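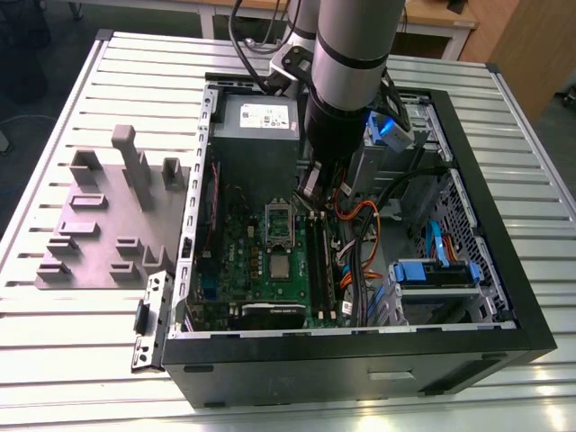 4.2 The inside of the case

Most writing on home computer repair begins with the parts. Our participants began with the case, and several of them did not get much further in the first session. The desktop tower, laid on its side with the panel off, is a room that someone else furnished. It has a power supply in one corner, drives in another, and between them a quantity of cable whose length was evidently decided by a person who had never met the case in question.

We asked each participant in the Zusstead workshops to talk while they worked, and to tell us what they were looking for before they put a hand in. The answers were seldom the names of components. People said "the square thing," "whatever the red wire goes to," and, in one memorable stretch of tape, "the part that looks expensive." Names came later, usually off a label, and the labels were a mixed blessing. The power supply carries the most text of anything in a typical case and is the one unit a beginner has no business opening. It was also the first thing nearly everyone read.

Color did more work than text. Blue plastic, in the machines we used, tended to mean a handle or a tab, and participants picked this up within minutes without being told. They then applied it everywhere. One tried for some time to release an expansion slot on the grounds that it was blue. We do not count this as an error of reasoning. The rule was a good one and the manufacturer had broken it.

The processor socket produced the longest silences. With the bracket up and the processor out, the job is a matter of lining up a small square with a slightly larger one, and participants who had been cheerfully hauling on drive cables a moment before went quiet and put down their coffee. Memory, by contrast, was treated with a confidence it had not earned. The latches at the ends of the slots give a clear click, and a click was widely taken as proof of success, including on the occasions when only one end had made it.

Cables were the main source of complaint in all 3 workshops. They have no fixed shape, they cross the things one wants to reach, and they return to where they were as soon as they are let go. Some 80 percent of the interruptions we coded involved a cable being moved for the second time or more. Participants developed two habits in response. The first was parking, in which a bundle is draped over the edge of the case and left there. The second, which we call holding court, consists of keeping the whole bundle in one hand for the rest of the session and doing everything else with the other. Parking was faster. Holding court was more popular.

The Gikon checklist, which we handed out at the start, asks the user to clear all cabling from the board before touching anything on it. It is sound advice. We observed it being followed twice, and on one of those occasions the cables had simply been unplugged, all of them, with no note of where they went. We return to that session in Section 5, as did the participant, in January, with a flashlight.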